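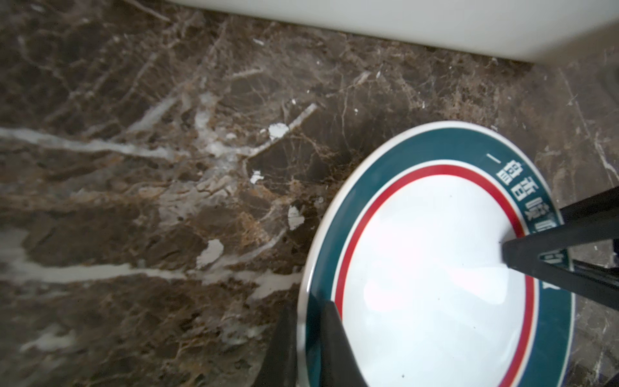
Teal-rimmed plate on the marble counter, arm at work

Posted by Mirta Gallardo, August

I work the dish and plating side of a hotel breakfast kitchen. We send out 800 plates on a busy Saturday. Management put in an arm from Orkier to move plates between the counter and the racks, and there are four of us on the shift. They say no one is losing hours. What really changes for the people on the floor? And does anyone have trouble with the fingers on plates that have printing around the rim? I'm worried about wear on ours.

Tarmo Raudsepp
We've had one since last year. The lifting goes away and the watching starts. I used to go home with sore wrists, now I go home with sore eyes. Somebody has to clear it when it stops, and at our place that person was never written into the schedule, so it fell on whoever stood closest. Get that settled in writing before the trial period ends. Our hours stayed the same but when one person quit they didn't hire again, so ask about that too.

On the rim, I'd ask the installer where the fingers are set to touch. Ours were set to the flat part inside the colored ring and the printing has held up fine. Wipe the finger tips every shift - grit is what scratches, same as with a dirty cloth. Keep a log of chips. We counted 757 plates before the arm came and again three months later, so there was something to show when the manager blamed it for breakage.

Vija Vasiliauskas
depends on the plates. ours are plain so can't help with the printing

Algirdas Kairys
Agree with Tarmo about the schedule. Also ask who is allowed to press stop. On our shift it was only the supervisor for the first 3 weeks, and she was usually out front.

Contact us | Copyright Brorileo Community Help | Back to top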